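The Case for Keeping Fewer Plastic Bags

Apr 16, 2020

Most households keep a bag of bags. It hangs from a door handle or fills the space under the sink, and it grows faster than it is used. The usual defense is that a plastic bag weighs almost nothing and takes up no room. The first claim is correct. The second holds only for a bag that has been pressed flat.

A thin bag is two layers of film joined at the edges. Flat, it has a thickness that can be ignored for household purposes. Crumpled, the same film holds air in its folds and resists being pushed down. Let go of it and it opens part of the way again. A drawer that would take 2,000 flat bags is full of loose ones long before that number, and the drawer will no longer close properly.

I kept a loose store of this kind until November, when I cleared the cabinet beside the stove. Bags from the Ziltico market were mixed with bags from Olmedo, the hardware store, and with liners that had never been used. The sizes could not be told apart without pulling each one open. Several had small holes at the base and were of no use for anything damp. The store had cost nothing to build up, but it took time every time I went into it.

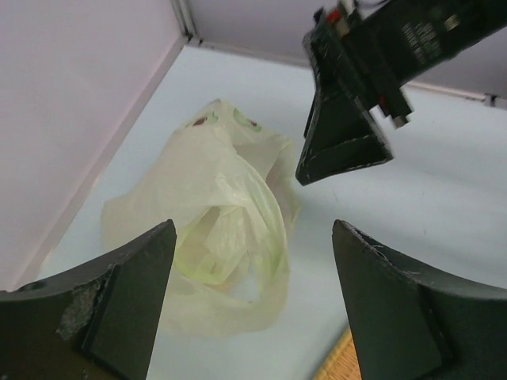
A translucent off-white plastic bag, crumpled.

The common answer is a dispenser. Ereo sells a fabric tube with an elastic opening at each end, and Getico makes a rigid box with a slot in the front. I have used both. The tube accepts anything, including torn bags, and so preserves the original problem in a tidier shape. The box works better with folded bags, but a bag stuffed in by hand tends to catch on its neighbor and bring it out too. Neither product sorts by size or condition. That work has to be done before storage.

Folding is the better method and needs no equipment. Lay the bag on a table and run a forearm from the closed end to the open one. Fold it lengthwise into a strip two inches wide, then fold the strip end over end. Handles go in last. The packet stands on its edge in a shallow box, and the color of the film is enough to identify most types. Very thin produce bags do not hold a crease and are better laid flat in an envelope.

The objection to folding is the labor, and it is a fair one. Few people will fold every bag that enters the house. The objection is really to the quantity. I set the limit at 20 bags, which covers the small trash cans, wet shoes and the occasional leaking container. A bag that arrives when the box is full goes to store collection if the store accepts film, or replaces a worn one.

The limit matters more than the fold. A household with a fixed number of bags can store them badly and still find one. A household without a number will fill whatever container it buys, and then buy a second.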